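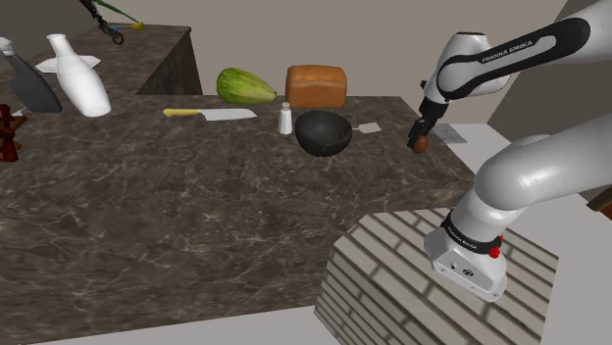
I've been baking from my aunt's recipe cards since February, and I have opinions about eggs now. Her cards just say "eggs," no size, no nothing, and for years I figured that meant whatever was in the carton. Then I started buying from the farm stand out on the Triruncombe road, where you get what the hens felt like laying, and my pound cake went to pieces. A small brown egg like the one up top is a lovely thing, but three of those in a cake that wants three large ones and you've got a dry brick (I served it anyway, with a lot of jam). So now I weigh them. Crack them into a cup on the scale, and if I'm short I beat one more and spoon in what I need. The rest goes in somebody's scramble.

The other thing I've changed is temperature. I used to go straight from the fridge to the mixer and wonder why my butter looked like cottage cheese! Now I set everything out when I get up and bake at 10, once the kitchen's had a chance to warm up. If I forget, the eggs go in a cup of warm tap water while I hunt for the loaf pan, which takes me plenty long enough.

I also tried the Prorkham flour that so many of you wrote in about. It's good! Softer than my usual, and the crumb came out finer, but it soaks up less milk than I expected, so hold back a splash and see how the batter looks before you pour it all in. Mine went a bit runny the first time and the middle sank. Second time, perfect, and it was gone by supper.
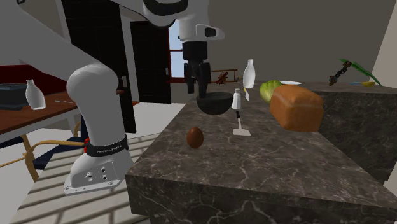
Lautaro Escobar wrote back after the last newsletter to tell me I'm making this much too hard, and that his grandmother measured everything in eggshells: half a shell of oil, half a shell of milk, so a little egg just meant a little cake. I love that. I tried it with her lemon loaf, which he was kind enough to type out for me, and it came out small and sweet and a touch lopsided. I'll put the whole recipe in next time, once I've worked out how long it needs in a regular oven. His card says "until it smells done," and my nose was off by a good ten minutes.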